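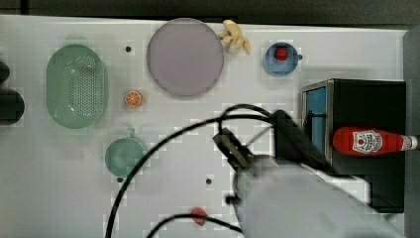
Separation by size is the oldest of the methods in this unit, and most of you have used it at home. A mixture is placed on a surface with openings in it, and whatever is smaller than the openings goes through. The green oval colander works this way: its perforated field lets water pass and holds back the food. What stays behind is called the residue, and what passes through is the filtrate. Please use both words in your written answers, as "the stuff left over" loses marks.

Mesh and particle size

Filters are chosen by the size of their openings. A garden sieve will stop gravel but not sand. Coffee paper will stop sand and most fine clay, though slowly. No filter of this sort will remove salt or sugar once it has dissolved, and for that we need evaporation (next handout).

Particle size is given in micrometres. There are 1000 micrometres in a millimetre. A human hair is often taken as 70 micrometres across, and we will use that figure in the exercises.

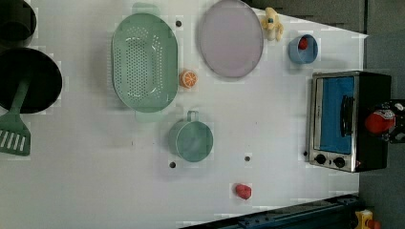

Fig. 2. Oval colander with small round holes set in rows, beside a frying pan and a slotted spatula.

Rate of flow

Three things affect how fast a liquid drains: the total open area, the depth of liquid above the openings, and how thick the liquid is. Open area falls as residue builds up, so a filter slows down during use. This is known as blinding. It can be put right by shaking, scraping or washing backwards with clean water.

Nnamdi Balogun's notes on the Golob gravel works cover blinding on a larger scale. Read the first 6 pages before the August session. The section on drum screens can be left out.

Practical work

Work in pairs. You will need 2 beakers, a funnel, filter paper and the sand and salt mixture from the side bench. Weigh the dry paper before you fold it. Wet it slightly so that it sits against the funnel, pour slowly and keep the liquid below the top of the paper. Leave the paper to dry overnight and weigh it again.

Results go to Da-eun Koo, with your working shown. Late sheets go in the tray outside the prep room.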